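Tags: data collection, hand-held grippers, small office setups

How many demos before I bother training??

skorano_fan
Doing a pick up the knife task with two hand-held grippers, small office, one table. Have 100 good episodes so far. Policy reaches fine then closes too early evry time. More data or different data?

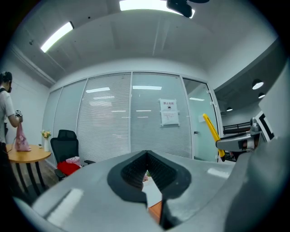
Same start pose each time btw. Should I change that?

Milagros Cabrera
Yes, change it. Move the object, turn it, start from both sides. We got further with 249 mixed ones than with 4000 copies of the same grab. 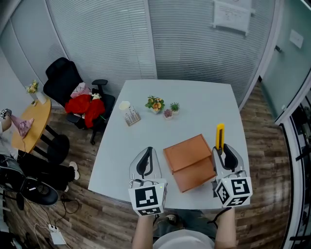
Also slow down right before closing. Check your gripper width log lines up with the video, ours was 5 frames off for all of December.

herath22
just get more data

Related
Starkance calibration keeps drifting
Naming episodes so you can find them agian
Falletham meetup notes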